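第四章 印台与盖印作业

本章学习要点

了解印台的结构与印油的基本组成
掌握盖印台面的布置要求
能够区分常见印迹缺陷并判断其成因
熟悉印台的保养、补油与更换条件

4.1 概述

文书工作中的盖印，是指将印章表面所附着的印油转移到纸面，形成清晰、完整、可长期保存的印迹的过程。这一过程涉及四个要素：印章、印台、承印纸张和衬垫面。前一章讨论了印章的材质与刻制，本章讨论其余三个要素，并说明它们之间的配合关系。

初学者往往把印迹质量归结为用力大小。实际作业中，印迹发虚、边缘外溢、局部缺失等问题，多数可以追溯到印台含油量不当或衬垫面选择不当，压力只是其中一个变量。因此，本章先讲印台，再讲台面与衬垫，最后讲操作与检查。印泥的使用方法与印台有较大差别，另见第五章。

4.2 印台的结构

印台由盒体、盒盖、储油层和印面布四部分组成。盒体多为塑料或金属制成，起承托和密封作用。盒盖与盒体之间以铰链连接，或为分离式。储油层通常采用毛毡或海绵，借助毛细作用保持印油，并在表层油量减少时向上补给。印面布覆盖在储油层之上，织纹细密，作用是使出油均匀，同时防止纤维粘附在印章的笔画之间。

铰链式盒盖的开启角度应足够大，使盖子在作业期间保持稳定。开启角度不足的盒盖容易自行回落，碰到印章或操作者的手，造成沾污。分离式盒盖取下后应内面朝上放置，避免内面残留的印油转移到台面。

印面的有效尺寸应大于印章的最大外廓，四周各留出一定余量。如果印面小于印章，须分次蘸取，接缝处的墨层厚度难以一致，印迹中会出现深浅分界。公章、日期章和骑缝章共用一只印台时，以其中外廓最大者为准。

4.3 印油的组成与颜色

印油由色料、溶剂、保湿剂和少量助剂组成。色料分为染料和颜料两类：染料型印油渗透快，颜色鲜明，但耐光性一般较差；颜料型印油以微粒形式附着于纸面，耐光、耐水性较好，但对印面布的织纹要求更高，长期静置后也可能沉降。

保湿剂的用量决定印台开盖后的可用时间。用量偏低，印面很快干结；用量偏高，印迹在纸面上迟迟不干，叠放时会反印到上一页的背面。选用印油时，应同时考虑纸张的吸收性和每日盖印的频次。

蓝色印油多用于内部流转文件、收发登记和日期标注，便于与黑色打印文字区分。红色印油多用于正式签章。不同颜色的印油不得混用同一印台，补油时也应核对瓶身标识。颜色相同而类型不同的印油同样不宜混合，染料型与颜料型相混后可能产生絮凝，堵塞印面布。

4.4 台面与衬垫
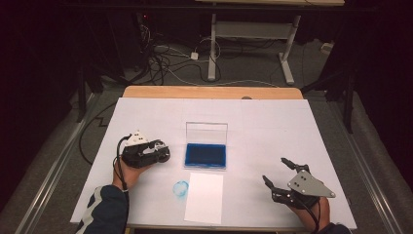
盖印台面应平整、稳固，承压时不产生晃动。木质桌面常有细小的纹理起伏，直接在其上盖印，起伏会反映到印迹中，因此一般在桌面上加一层衬板。衬板宜用白色或浅色，便于及时发现残留的印油。白色衬板上若留有淡蓝色的圆形印迹，边缘又略有模糊，即应在继续作业前擦拭干净，否则印油可能沾到后续纸张的背面。纸张平放于印台前方，印台开盖后盖子直立于印面后侧，印章由印台移向纸面的路径最短，途中也不越过盒盖。

衬垫的软硬应与印章材质相配。橡胶章自身有弹性，可用较硬的衬面；金属章和硬质塑料章缺乏弹性，应在纸下加一层薄橡胶垫或数张平整的纸。衬垫过软时，纸张随压力下陷，印章边框外侧也会接触纸面，形成多余的色边。

台面上的其他物品应与印台保持距离，特别是未装订的空白表单。右手操作者通常将待盖文件放在左侧，已盖文件放在右侧，左手操作者相反。两类文件之间应有明确的界限，以防漏盖和重盖。

4.5 盖印的基本步骤

（1）检查印章表面，清除纸屑和干结的印油。
（2）打开印台，观察印面是否湿润均匀。
（3）将印章垂直轻触印面，重复两至三次，不得拖动或旋转。
（4）在废纸上试盖一次，确认墨量。
（5）对准位置，垂直下压，压力均匀，短暂停留后垂直提起。
（6）将文件平放晾干，确认不沾手后方可叠放。
（7）作业结束后立即合上盒盖。

第（3）步中，蘸取时用力过大是常见错误。印油受挤压后会进入笔画的凹陷部分，落到纸面时使文字封口，小字号的印章尤其明显。

4.6 实例：收文登记处的印迹检查

Handura 公司收文登记处由 Omolara Tamuno 负责，曾于四月对登记章的印迹进行一次抽查。抽查样本为400份收文，全部使用同型号的蓝色印台。其中有17份被判为不合格，主要表现为局部缺失和边缘外溢。

对不合格样本逐一核对后发现，局部缺失集中在每日最后一批文件，与印面表层油量下降有关；边缘外溢集中在补油后的第一批文件，与静置时间不足有关。登记处据此调整了两项做法：补油改在每日作业结束后进行，静置过夜；每批文件开始前必须试盖，试盖纸与当批登记表一并留存。

4.7 常见印迹缺陷

虚印：整体颜色偏浅，笔画完整。多因印面缺油或蘸取不足。
缺印：局部笔画缺失。多因衬面不平、印章倾斜或章面附有异物。
溢印：笔画变粗，空白处有色斑。多因墨量过大或纸张吸收性过强。
重影：同一笔画出现两道边缘。多因下压或提起时发生位移。
反印：文件背面或相邻页出现镜像印迹。多因未干即叠放，或衬板上残留印油。

判断成因时，应先看缺陷是否在连续数份文件中的同一位置重复出现。重复出现的，优先检查章面和衬板；位置不固定的，优先检查操作动作。

4.8 保养与更换

印台应水平存放，避免阳光直射和靠近热源。补油时将印油沿印面均匀滴加，待其渗入后再判断是否需要追加，不可一次注满。印面布出现起毛、破损或明显凹陷时，应更换整只印台，不宜继续补油使用。

衬板上的新鲜印迹可用湿布擦除，已经干结的用少量酒精处理，处理后须待表面完全干燥再放置纸张。擦拭用布按颜色分开存放。

思考与练习

1. 说明储油层与印面布各自的作用，并解释两者缺一时印迹会出现何种变化。
2. 某批文件的印迹右下角连续缺失，试列出检查顺序。
3. 取同一印章，分别在硬质衬板和软橡胶垫上盖印，比较边框外侧的差异，并作书面记录。
4. 绘制一张适用于左手操作者的盖印台面布置图，标明印台、衬板、待盖文件与已盖文件的位置。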